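Toy cake slices: basket or bowl for the play cafe?

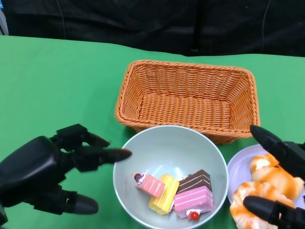
2 min read

podedero_mum
Setting up the pretend cafe for the Ladbridge playgroup in June. I have the toy cakes in a deep bowl and the wicker basket sitting empty behind it on the green cloth. My co-leader Eleni wants everything moved to the basket because it "looks like a bakery." I'm not convinced. Opinions?

16 replies · 3 shares

everett_m
Basket. A bowl says soup to me. The basket has a flat bottom, so the slices could lie side by side and kids can see what's on offer.

lyle.whitfield
I don't buy the bakery argument. Three-year-olds don't care what it looks like. They care whether they can get a hand in. We ran 100 sessions with baskets and I spent half my life picking fluff and crumbs out of the weave.

podedero_mum
That's my worry too. A bowl gets wiped and you're done.

ines_c
Crumbs from toy cake, Lyle?

lyle.whitfield
From real crackers. Have you met toddlers?

everett_m
So shake it out. And that bowl looks deep. The cherry on the pink slice is tiny, and if it's glued on, I give it a week of being dug around in there.

podedero_mum
Ours have been dug around in since last fall — still got the cherry. I'd worry more about the point on the chocolate wedge.

ines_c
Why does it have to be one or the other? Start them in the bowl as the "kitchen" and let the kids move them to the basket to serve. Moving stuff is the whole game at that age.

lyle.whitfield
Sounds nice on paper. Mine would put the bowl on somebody's head.

everett_m
Still basket. But I'd pay to see that.

podedero_mum
Trying Inês's way at the 9:30 group. I'm keeping the green cloth whatever Eleni says. Will report back, not holding my breath.

2 people found this thread helpful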